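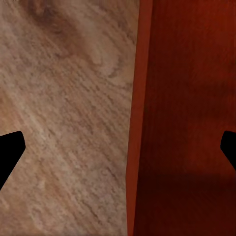

Khang Ung would like to know why an app that backs up a phone to a drive on the desk has to check in with a server first. Ung raised it on the Altlow support board last week, after an update to the Altlow Companion app began asking for an account before it would list the files on a drive plugged straight into the phone. The thread has since picked up 51 replies, most of them from owners who want the old version back.

Altlow posted its answer on Thursday, April 30, 2020. The sign-in, it says, is "a one-time step that helps us keep your drive secure." It doesn't say secure from what. The drive was encrypted before the update and the company does not claim the encryption has changed.

The one-time part is also open to question. Sevim Yazıcı wrote on the board that she had been signed out 3 times since installing the update, once in a place with no signal, where the app refused to open a folder of her own scanned receipts. Altlow replied that it was "looking into reports of early sign-outs" and gave no date for a fix.
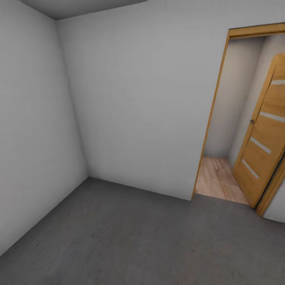

What the update changes

Version 14 of the app adds the account screen, a new gallery view and a tab called Offers. The gallery is faster with big folders, and several people on the board who dislike everything else give it credit. The Offers tab was empty when we tried it. Altlow says it will be used for "news and accessories," so owners can guess what their email address is wanted for.

Older drives lose out as well. The first Altlow model, sold until November, still copies files from the phone to the drive, but automatic backup now works only on the second model. The box for the first model promised automatic backup in large type. Asked about this, Altlow product manager Genji Okabe said by email that the feature had been "retired on legacy hardware to improve reliability." He did not say how many backups had failed on the old drives, or whether buyers would get anything back.

Is there a way around it?

Sort of. The drives can be read on a computer with the cable from the box, and no account is needed for that. Owners who haven't updated yet can turn off automatic updates in the phone's store settings, and the older app carries on as before - for now. Altlow says it will support that version for about 20 weeks and hasn't explained what happens to it afterward.

Okabe said a sign-in that works offline is "on the roadmap." So was automatic backup for the first model, according to a post by the company that is still up on the same board.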